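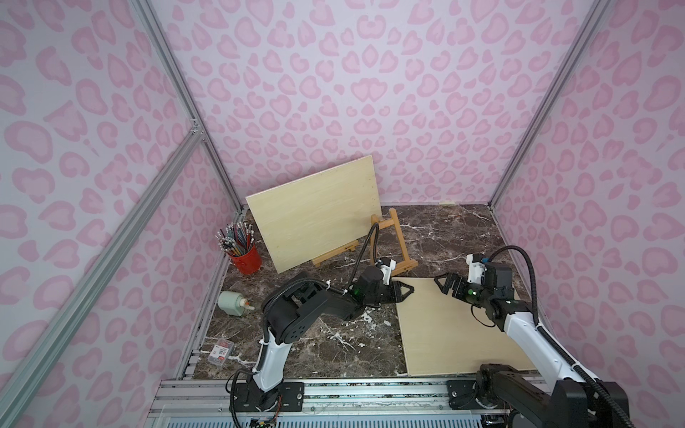
Tadeo Daza
Press and Programs, Lenley Art Supply Library

DUKASBRIDGE – The Lenley Art Supply Library will open its tabletop drawing corner to borrowers in June, giving the people of Dukasbridge a place to sharpen a pencil without first clearing away dinner.

The corner has pink leopard-spot walls and a dark marbled floor, a pairing that won out over plain white by 2 votes. Against it stands a small wooden easel with a bare board leaning on it, and beside the easel a red metal container of colored pencils. The pencils are for everyone. Past experience suggests the blue ones will leave first.

"People asked for a calm, neutral space," said Tadeo Daza, who wrote this release and has chosen to quote himself. "We heard them, and then we saw the leopard print."

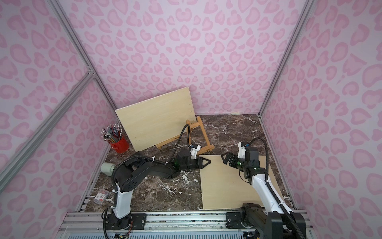
Borrowers may take home an easel, a board and a handful of pencils for 10 days at no charge. Boards may be drawn on, painted or glued to, but must come back in one piece. Last year's loans passed 1,000, and most of those items have been seen again.

The Lenley began in a former shoe shop on Gasport Street and still gets calls about heels. Its shelves are stocked by gifts from local households and by Myung Paper & Frame, which gives its offcuts and asks only that we stop calling them scraps.

Drop-in hours start at 2 p.m. Children are welcome with an adult, and adults are welcome with or without a child. Pencil shavings go in the bin by the door.

Press visits can be arranged with Tadeo Daza at the front desk – please knock loudly, as the bell is out on loan.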